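双腕卓上セルのTCP自動校正、本当に効いてますか

カテゴリ:ロボット・自動化 > 保守・調整
状態:未解決

持ち手のない工具箱
Jullexの双腕を卓上に組んで、Lepikの平行グリッパをつけて使っています。仕切りのついた箱ものや立てた本をつかんで移す、汎用の把持試験用セルです。動作はNudowでシミュレーションして、問題なければ実機に流す、という普通の運用です。
指先を摩耗で交換したあと、右腕だけ把持位置が2mmずれるようになりました。代理店に聞いたら「Malasisの自動校正を回せば合います」とのこと。回しました。画面には合格と出ます。でもずれたままです。もう一度回しても合格。ずれはそのまま。
自動校正ってそもそも何を合格と言ってるんでしょうか。正直、緑のランプを点けるための機能にしか見えなくなってきました。効果が出た人がいたら、どう確かめたのかも込みで教えてください。

balance_weight
うちはMalasisで普通に直ってますよ。指の交換後は毎回回してます。前提として、グリッパの型式設定を新しい指の長さに変えましたか? 古い値のまま校正をかけると、たしか腕側の誤差として吸収しようとして変なことになります。

持ち手のない工具箱
変えてます。交換品は同じ型番の指なので長さの値も同じですが、念のため入れ直しました。
「普通に直ってる」というのは、実測で確認したということですか。合格表示が出たから直ったと思っている、ではなく。

balance_weight
把持ミスが出なくなったので直ったと判断しています。ダイヤルゲージを当てたかと言われれば、当ててません。

低速運転中
把持ミスが出ないのはワークが寛容なだけ、という可能性が残りますね。平行グリッパは閉じるときにワークを引き寄せるから、少しくらいずれていてもつかめてしまう。つかめた=合っている、にはならないです。
うちも柔らかい容器を扱っていた頃はずれに気づかず、硬い仕切り板に替えたとたんに角をこすって発覚しました。その間もMalasisはずっと合格でした。

ねじロック青
自動校正の前に機械側を見たほうがいいです。右腕だけ、指の交換後から、という条件なら疑う場所は限られます。

指の取付面に古いねじロック剤のかすが残っていないか。
取付ねじの締付が左右の指で揃っているか。Lepikのその系統ならうちの指示書では5N・mで、手の感覚で締めると片側だけ浮きます。
グリッパとフランジの間の位置決めピン。抜き差しで穴が傷むと、着座したつもりで傾きます。
最後に架台。腕のベースを天板に直付けしているなら、締めたときに天板が沈みます。

ソフトを触るのは全部見てからで遅くないです。

持ち手のない工具箱
ありがとうございます。こういう返事がほしかった。
締付は手の感覚でやってました。トルクドライバを借りて明日やり直します。ベースは木の天板に直付けです。架台を作る予算が出なかったので。

ケーブルベア難民
木の天板に双腕を直付けして2mmの話をしているのが、まず無理筋では。季節で反るし、片腕が加速すればもう片腕のベースごと揺れる。校正以前の問題だと思う。
アルミフレームで架台を組んで、話はそれから。

低速運転中
それはさすがに乱暴です。木が反るのは事実として、指を交換したその日から右腕だけずれた、という話の説明になりません。反りなら左腕にも出るし、じわじわ出るはずです。
架台を変えるのに反対はしませんが、原因がわからないまま架台も指も校正も一度にやり直したら、何が効いたのか永久にわからなくなりますよ。

ケーブルベア難民
何が効いたかより動くほうが大事な現場もある。うちは把持試験じゃなくて生産なんで。

低速運転中
生産ならなおさらでしょう。次に同じことが起きたらまた架台を作るんですか。

balance_weight
まあまあ。剛性が低いと自動校正の測定姿勢そのものがばらつくので、架台の話も無関係ではないです。Malasisは数姿勢で手先を基準球に当てて計算しているだけなので、当てた瞬間にベースがたわめばその分は値に入ります。

持ち手のない工具箱
やり直しました。報告です。
取付面に青いかすが残ってました。ねじロック青さんの言うとおりです(名前を見て笑いました)。溶剤で落として、指定トルクで左右とも締め直し。ピンは見た目では傷なし。
この時点でずれは小さくなりましたが、まだ残っています。そこで自動校正はかけずに、指先を手動で基準球に寄せて隙間ゲージで見ています。数字は仕事が終わってからまとめます。

気になるのは、かすを噛んだ状態でもMalasisが合格を出していたことです。指が傾いていたのに合格。これを合格と呼ぶ機能を信用しろと言われても困ります。

ねじロック青
合格の判定は、たぶん「計算が収束した」という意味でしかないですよ。剛体として矛盾がなければ通る。指が傾いていても、傾いたまま固まっていれば矛盾はないので通ります。
嘘をついているというより、こちらが聞いてもいないことに答えているんだと思う。

balance_weight
そこは擁護させてください。傾きも含めて先端位置を求めてくれるなら、それはそれで正しい仕事です。先端の位置は合うわけだから。

低速運転中
基準球に当てる点と、実際にワークに当たる点が同じならそうです。Lepikの長い指だと、球に当てるのは先端で、物を挟むのは腹です。傾いていれば先端だけ合って腹は外れる。今回の症状と辻褄が合います。

balance_weight
……それは確かに。うちは短い指なので考えていませんでした。

夜勤明けのPLC
横からすみません。Nudow側のモデルは更新しましたか。
以前、実機を完璧に合わせたのにずれると騒いで、原因はシミュレータの中の指が旧形状だった、というのをやりました。型番が同じでも途中で指の付け根の形が変わっていることがあります。カタログには載っていなくて、図面の改訂欄にだけ書いてありました。

持ち手のない工具箱
それは見てなかったです。型番が同じなら同じと思ってました。
図面の改訂を確認したら、ありました。付け根の面取りが変わって着座位置が奥に寄っています。代理店に言ったら「軽微な変更なのでご案内していません」。軽微かどうかはこっちが決めることだと思うんですが。

ケーブルベア難民
代理店に期待するのが間違い。図面は買ったときに全部落として、交換部品が来るたびに突き合わせる。面倒だけどそれしかない。

ねじロック青
そこは同意。
ついでに、箱から出した指はすぐ付けずにノギスで一度測っておくと後で楽です。測った値を指にペンで書いておく。見た目は悪いけど、次に外した人が助かります。

持ち手のない工具箱
Nudowのモデルを新しい図面で作り直しました。右腕で仕切り箱に寄せる手順を、降下の途中で止めてあります。指の片方が左の区画の上、もう片方が右側の上に来る姿勢です。いちばん外しやすいのがこの寄せ方で、ずれると仕切りや縁に当たるので、今後はこれを確認用の姿勢にするつもりです。左腕は奥で待機させて、本とマグは普段の試験と同じように並べたままにしました。同じ姿勢を実機で再現して、先端と腹の両方で隙間を見ます。 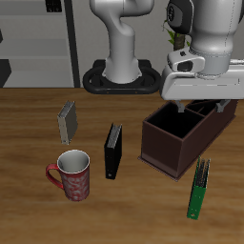
夜勤明けのPLC
確認姿勢を固定するのは賛成です。ただ、シミュレータの姿勢を正解扱いにするのは危ないと思います。モデルを図面どおりに直したところで、図面と現物が同じ保証はないので。実機の隙間をゲージで測った値のほうを記録に残して、モデルはそれに合わせて動かす、という順番にしておかないと、半年後に同じスレを立てることになりますよ。

低速運転中
同感。それとシミュレータはベースが絶対に沈みません。木の天板のたわみはモデルに入っていないはずなので、両腕を同時に動かしたときの差は実機でしか出ないです。測るなら左腕を待機させた状態と、動かした状態の両方で。

balance_weight
そこまでやるなら自動校正は要らないのでは、という結論になりそうですが、私はまだ使う派です。手で毎回ゲージを当てるのは続きません。うちだと担当が替わった瞬間に省略されます。精度は落ちても毎回必ず実行されるほうが、結果としてずれが少ないこともある。

持ち手のない工具箱
続かない、というのは痛いところです。自分でも毎週やる自信はありません。
ただ、省略されない代わりに間違っていても合格と出る、というのが今回の出発点なので、そこに戻るのは抵抗があります。

ねじロック青
間を取れば。普段は自動校正、指を外したときだけ手でゲージ。加えて把持600回ごとに確認姿勢へ行って、目視で当たりを見る。うちはこれで回ってます。
回数に理論的な根拠はないです。ちょうど清掃の周期に合わせただけ。

ケーブルベア難民
根拠がないと自分で言うのは好感が持てる。メーカー推奨の周期だって似たようなものだろうし。
木の天板は変えたほうがいいと今でも思ってるけど。

持ち手のない工具箱
測りました。左腕を待機させた状態では、先端も腹もゲージが同じ厚みで入ります。ようやく揃いました。
左腕を動かしながらだと、右の腹側で差が出ます。3回やって3回とも出る向きが同じなので、測り損ないではなさそうです。ケーブルベア難民さんの言う天板の影響も、少なくともゼロではないということになります。悔しいですが書いておきます。

ケーブルベア難民
だから言った。

低速運転中
出る向きが同じなら、天板とは限らないですよ。右腕のベースのボルトが緩んでいても同じ出方をします。締付を確認してから天板のせいにしてください。
それと左腕の加速度を落として差が縮むかどうか。縮むなら慣性で揺れている。縮まないなら、左腕が伸びたときの荷重で静かに沈んでいる。対策が変わります。

ケーブルベア難民
ボルトの確認には反対しない。ただ、座面が木なら締め直してもまた緩む。ワッシャが食い込むんで。

夜勤明けのPLC
架台を作り直す前に、ベースの下に鋼板を一枚挟むのはどうですか。両腕のベースを同じ板に載せてしまえば、板ごと沈む分には腕同士の相対位置は崩れにくいです。ワークは天板側なのでそっちとの差は残りますけど、食い込みは止まります。

持ち手のない工具箱
鋼板なら端材があるので安く済みそうです。ただ、挟むとベースの高さが変わるので、Nudowのモデルもまた直しですね……。
先にボルト、次に左腕の加速度、それから鋼板の順で、ひとつずつやります。一度に触るなと言われたばかりなので。

代理店からは「Malasisの次の版で判定を詳しく表示します」と返事が来ました。何を詳しくするのかと聞き返したところ、まだ返事がありません。状態は未解決のままにしておきます。

balance_weight
次の版の件、返事が来たら書いてもらえると助かります。うちも今日、短い指のほうで腹側を測ってみたら、少し空いてました。合格は出ています。

ねじロック青
取付面は見ました?

balance_weight
これから外します。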